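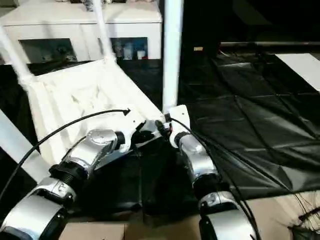
The penguins at Hetness have now had their new pool for one full season, and this report covers how they spent it, and how we spent your money. Most of the birds took to the water within the hour. The rest stood at the edge and looked at it the way people look at a hotel breakfast. Fish arrives at the pool twice a day. The grit for the nest boxes comes separately, and a white fabric bag like the one on the dark floor would suit Gwawr Hopkin very well, as she has asked me in writing for anything other than the paper sacks. I have put it under small purchases.

Breeding
We have 2 chicks, both being reared by their parents. The grant application spoke of "a modest increase," and I think we can agree that this is modest. Both are eating well and have begun biting Olaia Bermúdez, our senior bird keeper, at weigh-ins. A third egg was infertile. The pair sat on it with great devotion until March, when Olaia took it away and was bitten for that too.

Nest boxes
The application promised 30 boxes and all 30 are in place. The penguins use the ones on the north side and have left the south side to a duck. The duck is not ours. Delyth Dafis would like to move the south row closer to the rocks before next season, at no cost beyond her own afternoons.

Pool filtration
The Floltow pump was installed late and ran well until it met its first molt. Feathers blocked the intake overnight and the keepers cleared it by hand. We have since fitted a coarser screen at a cost of $500, taken from the contingency line, which leaves $100 there. Please do not read anything into that figure. I have read enough into it for both of us.

Visitors
Rhiannon Lewis's feeding talks are full most afternoons. The most common question is still whether the penguins are cold.

Still to do
Repaint the viewing rail. Replace the sign that calls them puffins. Agree on the date of your site visit, for which I suggest old shoes.

Elin Vaughan
Bird Section, Hetness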